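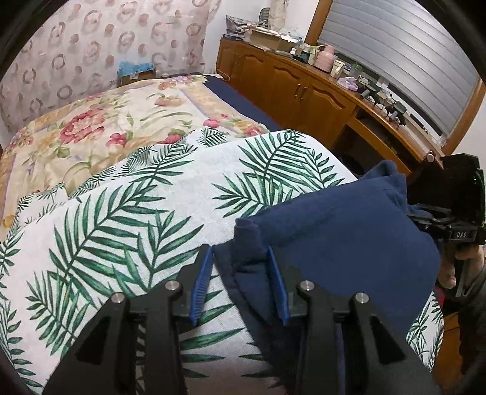
Layering a bed with blankets that don't match

I gave up on matching bedding years ago and I sleep just fine. The guest room has a floral comforter with big pink and red roses on it, a navy sheet, and a white blanket with green palm fronds that I bought in September because it was on the clearance shelf at Flamdale and I was in a mood. Add wallpaper with rings and dots all over it and you have a room my sister calls "a lot." Fine! It's cheerful, and guests sleep late in there.

What I do care about is how all of it gets washed, folded and put back without eating my whole morning. So these are the things I do now, in no special order, collected from a lot of years of doing it the slow way.

Start with the sheet, and go dark

A navy sheet under light blankets makes everything on top look more planned than it is. It also makes lint show up like crazy, so I keep a lint roller in the nightstand drawer. Wash a dark sheet inside out in cold water and skip the fabric softener. The first two or three washes should be with other dark things only. I learned that with a pillowcase that used to be white.

If the corners pop off your mattress, turn the sheet a quarter turn before you blame the elastic. Half the time I've got it on sideways. Look for the tag – on mine it goes at the bottom right – and if yours has no tag, put a few stitches of bright thread in one corner so you can find it next time.

Comforter in the middle, blanket on top

I put the heavy comforter on first and pull it toward the far side, then lay the lighter blanket over it nearer to where I get in. You can kick off the top one in the night without losing everything. Guests figure this out by themselves, I never have to explain it.

Don't tuck the top blanket. Fold it back on itself once and leave it.

Folding soft, bunchy things

Fleece is the worst. It slides, it puffs up, it won't hold a crease, and a pile of it on the bed looks like a sleeping dog. What works for me is to spread it right on top of the made bed (a bed is the best folding table in any house), smooth it from the middle out with the flat of my hand, and fold it in thirds the long way. Then I roll it from the bottom up, not too tight. Hold the rolled edge down with one hand while you pull the slack out with the other, or you get a fat end and a skinny end.

Towels I do the same way, except I fold them in half first. Thick ones go on the shelf with the roll facing out so I can grab one without the rest coming down on my head.

If something has zippers or snaps, close them before you fold. I forget this every single time with jackets and then the zipper snags the blanket underneath.

Getting a big comforter clean

Mine doesn't fit in my washer. I kept pretending it did, and it came out with a dry spot in the middle the size of a dinner plate. Now I take it to the laundromat, Wirisa, the one next to the tire place, and use the biggest machine they have. It takes 36 minutes to wash and a good deal longer to dry. Bring a book. Stop the dryer a few times and shake the thing out and flip it, or the filling clumps up at the corners. A couple of clean tennis balls help if you can stand the noise.

Pale backgrounds with bright flowers are tricky. Use less soap than you think, and run a second rinse. Leftover soap is what makes the cream parts look gray, at least on mine. For a spot of coffee or makeup I dab it with dish soap and cool water right away and leave it alone for 6 minutes before I blot.

Storing the extras

I had a shelf full of those Tinton zip bags and they're okay, but the zippers give out. An old pillowcase does nearly as well. Fold the spare set, stuff it all inside, and write what size it is on a strip of masking tape. Everything airs out for an afternoon over the back of a chair before it goes in, even if it feels dry.

Heavy stuff on the low shelf, please. My neighbor keeps hers on top of the closet and has to get the stepladder out for every cold snap.

And wipe the wall behind the bed now and then while it's pulled out. Patterned wallpaper hides dust beautifully, so you forget. A dry microfiber cloth, top to bottom, no water on the seams.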